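4.3 Setting up the kitchen cell in the simulator

Use this section the first time you load the kitchen cell, and again after any change to the arm model or the gripper. You need the Flunditora project file and a Forkitz operator login.

1. Close any open project. Start the simulator and choose Load Cell, then Kitchen.

2. Wait for the status light to turn green. This can take up to 60 seconds on a first load.

3. Open the Arm tab and press Home. All joint values should read zero.

Note: If one joint does not return to zero, press Reset Arm and repeat step 3. Do not type the value in by hand - the offset will be saved with the cell.

4. Open the Objects tab and select the frying pan. Set its start position to the back-left burner, with the handle pointing toward the back-middle burner.

5. Set the approach clearance to 9 cm. This keeps the fingers off the range knobs when the arm comes in from the left.

6. Switch to the wrist view. Check that a gripper finger shows in the lower left and that the range and the microwave are both in view.

7. Run the reach test at 5 percent speed.

CAUTION: Contact checking is off until the reach test has passed. Do not export motions to the real arm before then.

8. Save the cell under a new name. Backups are kept for 24 hours.

If the test fails twice, send the log to Tshepo Dlamini at the Inddale office.

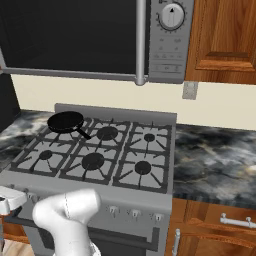 Figure 4-3. Kitchen cell with the pan on the back-left burner.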